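I have spent most of December teaching a robot to buy snacks. My mother thinks I work in medicine, and I have stopped correcting her.

The job goes like this. I put on the headset and the gloves at the operator desk, and whatever my arms do, the robot's arms do a beat later. It sees the shelf, I see the shelf. Then I shop. Each run gets saved as one demonstration, and Roya Heydari wants 502 of them before the Rovix people will even look at a training run. Why 502? Roya says 500 plus two for luck. She has a doctorate. 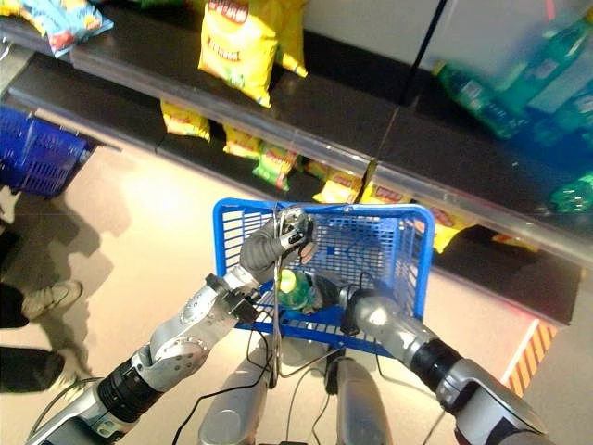
Basket in both hands, chips on the left, drinks on the right.

You'd think the hard part would be the grabbing. I thought so too, and for the first 30 runs I was very smug about my grabbing. What wears you down is the basket. One hand has to keep hold of it while the other goes off to do something interesting, and my left arm, which has never had to be polite for that long, starts to sink. The robot copies the sinking perfectly. Pejman watched a playback and asked if I was feeling all right.
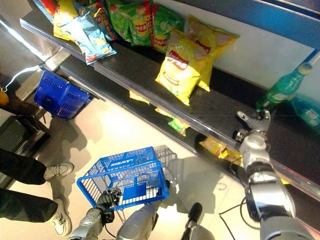 Bottles are their own misery. Come in too low and you bump the rail, come in too fast and your fingers close on air, which feels ridiculous in an empty glove. Afshin Najafi does it in one smooth reach and then looks at his nails. I hesitate, and Mitra says hesitation is bad data - the robot will learn to dither exactly like me. So somewhere in Prudby there may one day be a machine that stands in front of the drinks for ages, unable to commit. I'd feel like a parent.

We're at some 200 good runs now. Back at the gloves tomorrow, and I still owe Vasilică a lunch for the one I deleted.

14 comments
Share this post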